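Sultholm Makers Board > Giveaways & Swaps > Spring giveaway rules, again

quillback
April 23, 2019
Entries for the Kustis scarf giveaway close tonight. One comment per person, and tell us your favorite color. "All of them" is not a color. We had 200 entries in December and I read every one, so please be brief.

tansy_oh
Is it one comment per person or one entry per person? I left 2 comments but the second was to fix a typo in the first.

quillback
One entry. Your typo is forgiven.

Bramblefoot
I still say asking for a comment is silly. Half of them say "love this!!" and the other half want to know when the winner is announced, which is in the first line of the rules. Just draw from the member list.

pegleg_knits
Disagree. Draw from the member list and the scarf goes to somebody who last logged in 7 years ago. Make people work for it a little. Also my color is red, and I have been consistent on this point.

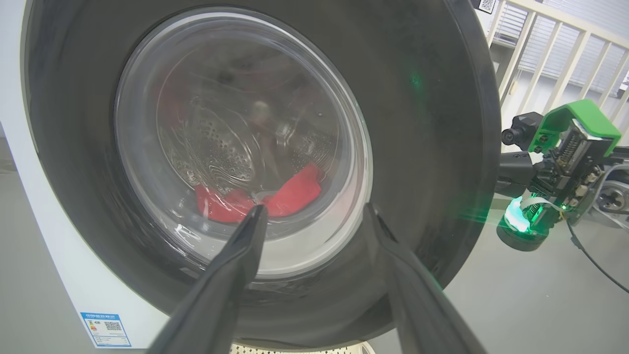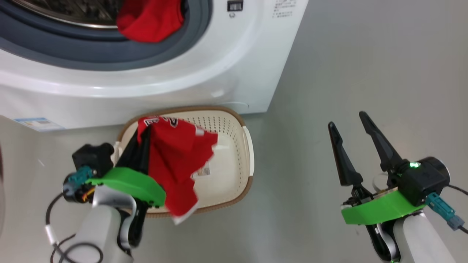 Red in the washer, both times.

tansy_oh
Well, now I want to change my answer to red.

quillback
You may not.

Bramblefoot
Does the winner pay shipping? Gukosov charged me postage on a "free" brooch last year and it came to more than the brooch.

quillback
Shipping is covered. Baumgartner is throwing in the box as well, and I'm told it is a very nice box.

Bramblefoot
Fine. Entering under protest. Green.

pegleg_knits
Knew you'd crack. Is the scarf hand wash only, by the way? The listing says "gentle care," and that could mean anything from cold water to reading it poetry.

quillback
Cool water, dry flat. I'll add it to the listing tonight.

tansy_oh
When is the winner announced?

Bramblefoot
See my earlier post.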